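物品借还系统逾期通知异常处理记录
工单状态:已解决,待观察期满后归档
受理部门:Brenlow 公共服务中心信息科
涉及系统:Drimison 借还管理平台,Nera 通知模块
报告单位:Meesuk 分馆
优先级:中
登记日期:2024-08-27

一、问题描述

Meesuk 分馆报告,部分读者在物品已经归还并取得归还凭条之后,仍持续收到逾期通知邮件。涉及的借出类别包括桌面游戏、计时器具、收纳用品和儿童活动用品,图书及期刊类未见同样情况。读者在网上账户中查询,相关物品显示为“已归还”,账户内亦无欠费,但通知邮件照常发出,且邮件正文所列应还日期与账户中的记录一致。

分馆服务台已按既有流程向来询读者作出说明,并在台面登记簿上逐项记录。服务台同时请求信息科确认以下事项:其一,读者账户是否会因此被暂停借阅权限;其二,通知邮件中列出的滞纳金是否会实际计入账户;其三,在问题查清之前,可否由分馆自行关闭邮件通知。

二、初步答复

信息科受理后即作书面答复。逾期通知由 Nera 模块生成,借阅权限及滞纳金由 Drimison 平台主库核算,两者分别运行。经核对,报告中所列账户的主库状态均正常,未产生滞纳金,借阅权限亦未受限。请服务台据此向读者作出肯定答复,无须另行开具证明。

关于关闭邮件通知的请求,信息科不予同意。通知开关以分馆为单位,一经关闭,到期提醒、预约到馆提醒及闭馆公告将一并停发,影响范围大于本次故障。

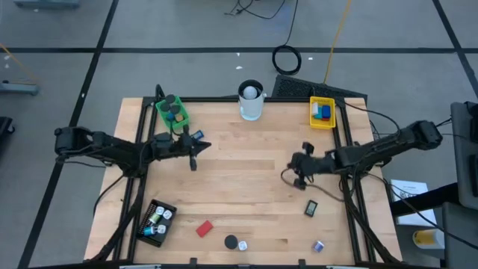

读者已经归还物品,但仍收到逾期邮件,是否需要再次到馆办理手续?
无须再次到馆。请读者保留归还凭条,并将收到的邮件转发至服务信箱,由信息科核对主库记录后统一回复;核对期间借阅权限照常有效。

三、排查过程

(一)核对归还记录。信息科从主库导出 Meesuk 分馆的非图书类归还流水,与 Nera 模块的待发队列逐条比对。主库流水完整,归还时间、经办台号和物品条码均无缺漏。待发队列中则存在已归还物品的条目,其状态仍为“借出中”。由此判断,归还操作本身没有问题,差错发生在主库向通知模块传送状态的环节。

(二)检查同步任务。同步任务按计划每晚执行,日志显示任务均以“完成”状态结束,没有报错。进一步查看任务参数,发现单次同步的条目上限为 3000 条,超出部分应顺延至下一批次处理。日志中没有下一批次的启动记录,说明超出上限的条目既未处理,也未计入失败。任务以“完成”结束,监控因此没有发出告警。

(三)确认触发条件。同步任务按类别代码排序,图书及期刊排在前列,非图书类排在末尾。平日归还量低于上限,全部条目可在同一批次内处理完毕。暑期归还集中,流水超过上限,排在末尾的类别便被遗漏。这与分馆报告中“图书类未见同样情况”的描述相符。

(四)排除其他因素。服务台曾提出,套装物品的附件条码可能与主条码冲突。信息科抽取 40 条异常记录进行复核,其中既有套装物品,也有单件物品,条码均能正确对应。条码冲突的可能性予以排除。邮件服务器亦经检查,未发现重复投递,读者所收邮件均为模块按其自身队列正常生成。 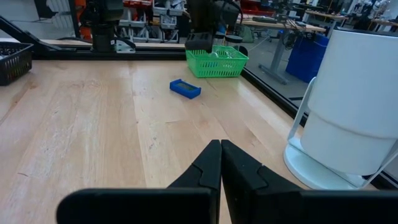 附图:木质桌面上的蓝色矩形小物件,后方为绿色塑料篮

四、临时处置措施

在平台供应方提供修正程序之前,信息科采取下列措施:

1. 将同步任务由每晚执行一次改为每日执行 4 次,使单次流水量保持在上限以内。执行时间避开开馆后及闭馆前的办理高峰。

2. 对待发队列中已确认归还的条目作人工清除。清除前保留完整备份,清除后由第二名经办人员复核并签认。

3. 在同步任务之后增加一项核对脚本,比较主库流水条数与实际处理条数。两者不一致时,向值班信箱发送提示,由当日值班人员处理。

4. 向受影响读者补发更正邮件一封。邮件正文仅说明此前的逾期通知系系统差错所致,账户状态正常,无须采取任何行动。更正邮件不附带链接,以免被误认为诈骗信息。

服务台在此期间应继续使用现行归还流程。遇读者持邮件前来询问,先查阅主库页面,以“物品状态”一栏为准,不得以通知记录页面作为判断依据。如主库页面同样显示“借出中”,则属于另一类情形,应请读者出示凭条,并另行提交工单,不得并入本工单处理。

五、分馆补充反馈

分馆反馈,更正邮件发出之后,来询人数明显减少。另有读者表示从未收到更正邮件。经查,其登记的电子邮箱已停用,此前的逾期通知系由家庭关联账户收取。信息科已请分馆在读者下次到馆时更新联系方式,并提醒关联账户的主账户持有人检查收件设置。

分馆同时提出,非图书类物品的名称在邮件中显示为内部代码,读者难以辨认所指何物,建议改为通用名称。该建议与本次故障无直接关系,但确有合理之处,已转为改进事项单独登记。在名称字段更新之前,服务台可依据下列顺序协助读者确认物品:先核对条码末段,再核对借出日期,最后核对类别。仅凭读者口头描述外观即作认定的做法应予避免,同类物品之间外观相近者较多。
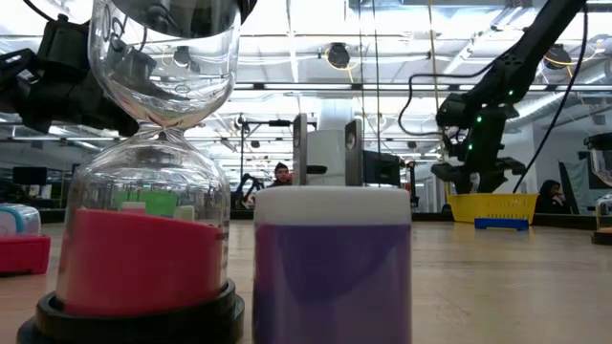
附图:内盛粉色沙的沙漏与紫色白盖圆筒形容器

六、供应方答复

Drimison 平台技术支持部门确认,批次顺延功能在最近一次版本更新后默认处于停用状态,更新说明中未列出此项变更。供应方提供了启用该功能的配置方法,并承诺在 10 月的维护版本中恢复默认启用,同时将未处理条目计入失败数,以便监控识别。

信息科已先行在测试环境中启用批次顺延功能。测试数据以暑期流水为基础,条目数超过单次上限。测试中,第一批次结束后,后续批次自动启动,各类别条目均得到处理,队列状态与主库一致。随后在正式环境启用,连续 3 晚的同步日志均显示批次衔接正常,核对脚本未发出提示。

同步频次暂不恢复为每晚一次,待维护版本安装并通过验证后再行调整。核对脚本作为长期措施予以保留。

七、对各分馆的要求

本次故障由 Meesuk 分馆首先报告,但同步任务为各分馆共用,其他分馆亦可能存在类似情形。请各分馆服务台自查近期读者来询记录,凡属“已归还仍收到逾期通知”者,将读者证号、物品条码及邮件收到时间填入统一表格,报送信息科。读者姓名、住址和联系电话不得填入表格。

报送时请注意,截图应包含邮件的完整抬头,仅有正文的截图不足以查找对应的发送记录。读者转发邮件时如已删去抬头,可请其以附件方式重新转发。表格请勿改动列序,备注栏以文字填写,不使用颜色标记。

各分馆不得自行修改通知开关、发送时段及邮件模板。确有需要的,应提交变更申请,经信息科审核后在非开放时段实施。

八、遗留事项

物品名称字段的调整方案尚待与编目部门商定。现有名称中混用了简称、旧代码和供应商品名,统一之前需先确定取舍规则。

家庭关联账户的通知归属问题另立工单。现行设置将通知统一发往主账户,关联读者本人不一定知悉,是否增加抄送选项,需结合个人信息保护规定研究。

维护版本安装后,须重新检查批次顺延功能是否仍处于启用状态,并将检查结果附于本工单。在此之前,本工单保持“已解决,待归档”状态,各分馆仍可在本工单下补充材料。

联系方式:Brenlow 公共服务中心信息科服务台 | 版权所有 Brenlow 公共服务中心 | 返回顶部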